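Names, numbers and the shared equipment register

Apr 21, 2020

Most shared equipment pools use one of two labelling methods. Either each item carries a number that refers to a line in a register, or each item carries a word that people can say aloud. My view is that the number should be compulsory, the word should be optional, and the word should never be used as the key. The last point is where most registers go wrong.

The register I maintain covers the Eltitthorpe store and its annex at Sosstead. At the last full reconciliation it held 3,601 lines. It is kept in Skorno, a plain table-based package that enforces very little. Any text can be entered in the identifier column, including text already in use on another line. Over several years of open editing, that column had filled with a mixture of purchase order numbers, room numbers, descriptions such as "grey adapter, long lead", and names.

Of those lines, 372 had an identifier shared with at least one other line. Nearly all of the collisions were words. The purchase order numbers were ugly and occasionally mistyped, but a mistyped number usually points to nothing and is found quickly. A repeated word points to something real and wrong, and can stay in place for years. One test-and-tag record at Sosstead was carried forward twice against a lead that had left the building, under a name that had been given to its replacement.

The case for names is not empty. People remember words better than digits over short periods. A request made across a room is more likely to be filled correctly when the item has a pronounceable label. Named items also seem to be returned more often, although I have no figures for that and would distrust anyone who offered them without describing how the loans were recorded.

The difficulty is scale. Names work well for a dozen items known to the same people. They work tolerably up to the point where someone has to look up whether a name is taken. Past 1,000 items the supply of short, distinct words runs thin, and staff start adding suffixes. An item called "Blue 2" is a numbered item with a poor numbering scheme.

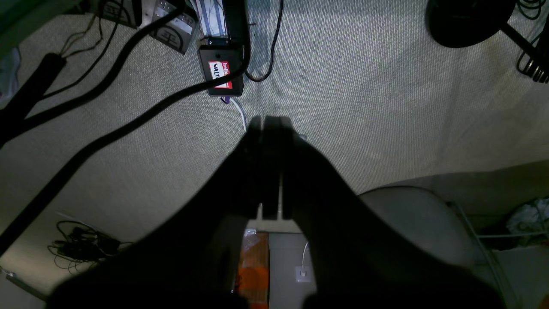
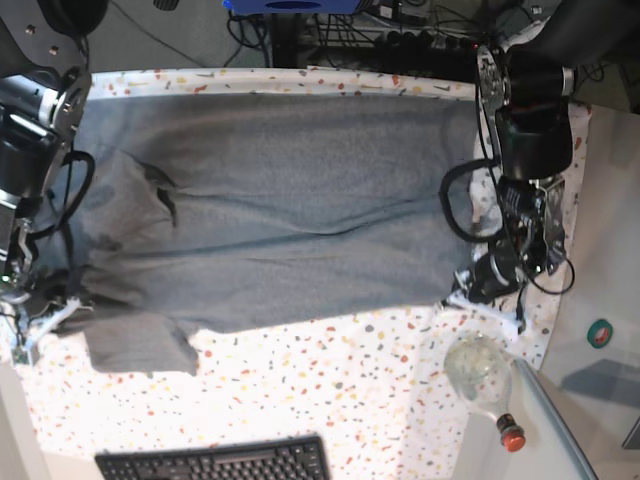 A label has two readers, and they want different things. The first is the person standing in front of the item, who needs to know which one it is at a glance and in indifferent light. The second is the register, which needs a string that is unique, fixed and free of meaning. A red-and-white sticker reading "hello" with WALT below it, as on the small black box on the carpet, serves the first reader very well. The lettering contrasts with its background and the word is short. For the second reader it would need something more, because a four-letter name can be given to any number of boxes. Both needs can be met on one label if the name is large and the identifier is small, with the register keyed to the identifier only.

Soft goods are the harder case. Covers, aprons and loan clothing have few flat faces, they crease, and they go through the wash. A grey knit garment offers very little to tell it from the next grey knit garment of the same size. Our practice is a heat-sealed tape inside the waistband or collar, printed with the identifier alone. We tried adding names to the tapes and stopped, as the larger print cracked sooner at the folds. The tape should be fixed along one direction of stretch and kept clear of pocket openings, where handling is heaviest.

On format, our identifiers are 11 characters long, including a site prefix and a check character. This is longer than strictly necessary. The check character is worth the space, since it catches a single wrong digit at entry. The site prefix I would now leave out. Items move between Eltitthorpe and Sosstead, and a prefix that was true at purchase becomes misleading after the first transfer. Location belongs in its own column, where it can be changed without touching the key. The same applies to category codes and to the year of purchase. Every piece of meaning put into an identifier is a piece of data that will someday be incorrect and cannot be corrected without relabelling.

On materials, the choice matters less than suppliers suggest. We use Sperling polyester stock for hard cases and have no particular complaint. Paper labels are adequate on items that stay on a shelf. The more common failure is placement. Labels on the underside are protected from wear but are not read, and a label that is not read will be replaced by a guess. Labels on a removable lid or cover will in time end up on the wrong unit. The correct position is on the main body, on a face visible in the normal resting position, clear of connectors and vents.

Retirement deserves a stricter rule than most stores apply. When an item is written off, its identifier is closed and never issued again. Its name, if it had one, may be reused, but only after the old line has been marked closed. This is the practical benefit of keeping the two apart. Staff can give a new unit a familiar name, the history of the old one stays intact, and a search on the name returns both lines with their status shown.

We began relabelling in September with the colliding lines and left the rest for the ordinary inspection cycle. Stopping the store to relabel everything at once would have been tidier on paper and was not worth the lost loans. Electrical items went first, then measuring equipment, then soft goods. The remaining purchase order numbers are unique and can stay in the identifier column until each item next comes across the bench.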